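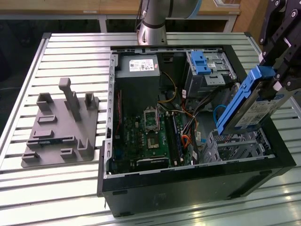 Evdale Technical Center graduate takes first in state cabinetmaking finals

Yeshi Tilahun, who finished the cabinetmaking program at Evdale Technical Center in January, won first place in the secondary division of the state woodworking finals held at Gresley Community College. Her score of 90 was the highest in the division. She receives a $500 tool credit from Pivell Hardwoods and a place in the regional contest later this year.

Second place went to Henok Gidey, also from Evdale. The center has sent students to the finals for many years but has not had the top two finishers before.

Contestants were given a drawing and a cut list on arrival and had one working day to build a small wall cabinet with a single drawer and a frame-and-panel door. The case was cherry with a maple drawer box. The drawing called for half-blind dovetails at the drawer front, through dovetails at the back, and mortise-and-tenon joints on the door frame. Hinges were butt hinges, mortised by hand. Power tools were allowed for stock preparation and for the panel groove. Everything else was done at the bench.

Judging was by the same point sheet used last year. Joint fit carried the most weight, followed by dimensional accuracy, drawer and door operation, and surface preparation. No finish was applied. Judges measured each cabinet at marked points on the drawing and took off points for anything more than 1/32 inch out. Cabinets that were not glued up when time was called were still scored, but lost the points for operation.

Tilahun said the hinges worried her most. She had practiced the drawer many times over the winter and was comfortable with it, but had hung fewer doors.

"I cut the first hinge mortise a little deep and had to shim it with a shaving," she said. "The judges found it. I lost points there, and I knew I would. The drawer ran well, so I made sure not to touch it again after I had it fitted."

She is now working at Yimer Millwork, where she had been placed two afternoons a week as part of her final term. The shop builds kitchens, library shelving and store fixtures. Tilahun started at the assembly benches and has begun learning the edgebander.

Gidey's cabinet scored highest of the day on dimensional accuracy. He lost ground on surface preparation, mainly for plane tracks on the top and some glue left inside the case. He has one more term at Evdale and is eligible to enter again.

A longer path through the program

Sheyla Zapata has taught cabinetmaking at Evdale for most of her career. She said both students came through the program after it was changed to put more bench time at the front. Under the old schedule, first-year students spent their opening months on machine safety and sheet goods and did not cut a joint by hand until spring. They now start with marking gauges, saws and chisels, and go to the machines once they can lay out and cut a square mortise.

"They read a drawing better when they have had to lay it out with a knife line," Zapata said. "When they do go to the table saw they already know what they want from the cut. It also gives me time to see how they work before I put them at a machine."

The change took some planning. The center had to buy more bench planes and chisels, and rebuild several vises that had not been used much. Pivell Hardwoods supplied shorts and offcuts at a reduced price for practice joints. Zapata said students go through a lot of poplar in the first term and that she would rather see it in the scrap bin than have them afraid to cut it.

Sheet goods and frameless construction are still taught, in the second year. Most of the shops that hire from Evdale build frameless boxes every day, and Zapata said that will not be dropped from the course. Students also cover hardware boring, edgebanding, shop drawings and basic estimating before they graduate.

Enrollment across both years of the program stands at 53. There is a waiting list for the morning section. The afternoon section has openings for students who can arrange their own ride home.

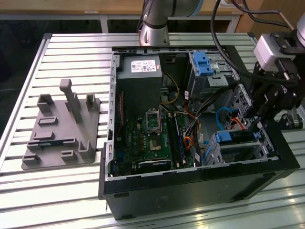
Desktop computer tower with the side panel off, showing the power supply and motherboard.

What shops are asking for

Tekle Fikre, who runs the shop floor at Yimer Millwork, was one of the judges in the postsecondary division and took no part in scoring the Evdale students. He said the contest piece was a fair test, although few of his employees cut dovetails in a normal week.

"What I look for is whether the person can hold a dimension and whether they clean up as they go," Fikre said. "If somebody can fit a drawer to a case that is slightly out of square, they can install a kitchen in an old house. That is most of our work."

He said new hires at Yimer tend to need the most help with finishing and with reading a full set of architectural drawings. The shop pairs each new employee with an experienced one through the first months, and pays for time spent in the company's own evening sessions. Installers are the hardest position to fill. Fikre said anyone with bench skills, a clean driving record and some patience with customers should call the shop.

Changes for the next contest

The contest organizers at Gresley have made several changes for the coming season. Schools should note the following.

Entries for the secondary division will be limited to 2 students per school, plus one alternate. Alternates may attend and will be given bench space if another entrant withdraws.

Contestants must bring their own hand tools, including a shooting board if they want one. Shop-made jigs are allowed for layout but not for guiding a saw or chisel. Dovetail markers are fine. Magnetic saw guides are not.

Lumber will again be supplied, surfaced on two faces. Contestants will be able to swap one board before the clock starts if they find a defect. After that they work with what they have.

Hearing and eye protection are required in the machine area at all times. Points were taken off this year for safety glasses pushed up on the forehead, and the judges intend to keep doing so.

The drawing will not be released in advance. A general list of joints that may be called for will be sent to instructors with the entry packet.

Mebrat Tufa is handling entries for both divisions. Schools that took part this year will get the packet automatically. New schools should write to her through the woodworking department office at Gresley and include the name of the instructor and a short description of the shop program. A signed release is needed for any student under 18.

The cabinets from this year's finals are on display in the library at Gresley through the end of the term. Tilahun's and Gidey's pieces will then come back to Evdale and be shown in the front hallway.

Posted 13 May 2021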